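Equipment plan and budget for the Clustier bench cell
Student project report, section 3: procurement
Fanni Szabó, Fardale campus

3.1 Scope

The Clustier cell is a single-arm station for stacking tasks. The section covers what has to be bought to take it from one bench to two, what can be shared between them, and what should wait until the next budget year. Prices are in dollars before tax. The ceiling set for the project is 3000, excluding the arms, which are carried under the department's capital line.

The reference task is brick placement on a studded baseplate. It uses cheap parts and has a tight fit, so it shows up gripper and mounting faults early.
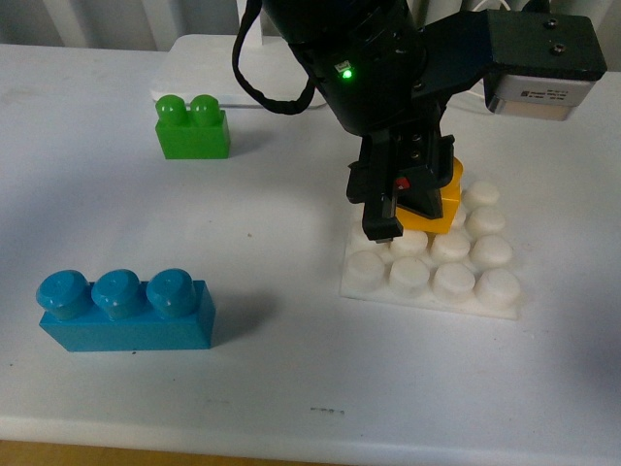

Page last modified: January, 16:20

3.2 Gripper and wrist

Two-jaw parallel grippers are kept for both benches. The toddler-size bricks need little opening width, and a wider jaw would foul neighbouring studs during placement. Spare fingertips are the main wear item. The Vass set is priced at 58 a pair and we have allowed for three pairs.

The sensor module sits on a bracket beside the wrist. A second bracket can be cut in the campus shop from the existing drawing, so only fasteners are charged to this budget. The wrist cable should be ordered with enough slack for full rotation. A cable that is too short will pull on the connector, and the replacement lead quoted by Gernum is 297.

3.3 Work surface and parts

A plain white table is specified for both benches. Marks and scuffs on the top are acceptable and do not call for a new one. Colour contrast between brick and table matters more. Green, blue and yellow bricks are used, in two-stud and three-stud sizes. White bricks are left out of the order.

Baseplates are treated as consumables. We plan for 11 over the year, bought in one lot to keep stud dimensions consistent.
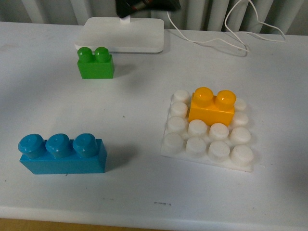 Fixing the baseplate to the table remains an open item. Double-sided tape costs almost nothing but leaves residue and has to be redone when the plate is swapped. A machined clamp would hold position between swaps, at the price of shop hours we have not booked. The budget assumes tape for the first term, with the clamp listed as an option.

3.4 Items deferred

A second sensor module, a tool changer and a powered parts feeder were costed and put off. Resetting bricks by hand is slow, but the feeder alone would take more than half the ceiling. The request for it will go in with the next equipment round, together with the clamp drawings if they are finished.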